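Slow cooker pea and ham – soak the peas or not?

Pradance_kitchen
Doing my first pea and ham of the winter now that it's August and finally miserable. 500 g green split peas, one hock from Asham, big slow cooker. Mum never soaked hers. My neighbour reckons I'm mad not to. Who's right?

odex72
Split peas don't need it. Eight hours on low and they collapse by themselves. Whole dried peas, different story.

Nest Morgan
Sorry odex, disagree! I soaked mine for 3 hours last time and the soup was heaps smoother, no gritty bits at the bottom. Might be my old cooker though – it's never run very hot. 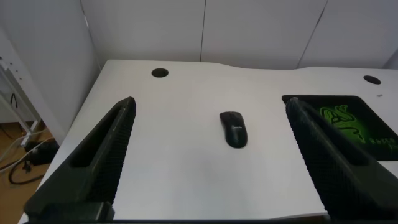
Re: Slow cooker pea and ham

odex72
Gritty bits are old peas, Nest. Check the bag. Soaking won't save peas that have been in the pantry since the last election.

ziolkowski_m
Team no soak. I use an 800 g hock, skin and all, and add a chopped potato to thicken. No salt until the end, the hock does plenty.

Pradance_kitchen
Potato! Hadn't thought of that. Going in unsoaked tonight, will report back.

Nest Morgan
Fine, but rinse them at least. And a squeeze of lemon in the bowl, trust me on that one.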